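Mon 12 July

Cloth folding by hand demos, Sinska bench

Great morning! We got through 35 demos with the hand-held gripper before lunch, and I only had to throw out five of them. Compare that with May, when I was still driving the arm from the joystick station and three good folds in a session felt like a holiday.

The big change is how I approach the edge. I used to come straight down and pinch, and half the time I got nothing, or I got a fold and a wrinkle together. Now I slide in low from the side with the fingers nearly shut, open a little at the last moment, and let the cloth ride up onto the lower finger. It feels so natural with the tool in your hand (you stop thinking about the fingers at all after a while), and I doubt I would ever have found it on the joysticks.

Things to keep doing:
Pause for a beat before closing. Mwaipopo's segmenter finds the grasp much more reliably when there's a still moment in front of it.
Start from a different corner every run. I caught myself favoring the near one.
Wipe the white surface between sets, it smudges.
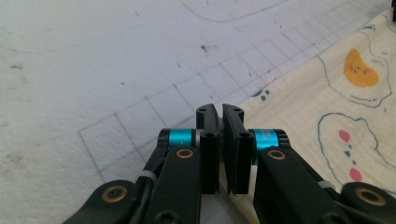
Benjamín Núñez
Demonstration lead, Nutel workshop

Egg-print cloth next to the grid, fingers closed down to a slit. I like this cloth a lot for training, the pale print gives the tracker something to hold on to and the edge still reads against the white.

Next up is the Zikthorpe policy, trained on the 30 keepers. If it picks up the sideways slide I'll be thrilled. If it goes back to stabbing downward, I'll record another set with slower approaches and leave the old joystick data out completely.

Charge the tool tonight!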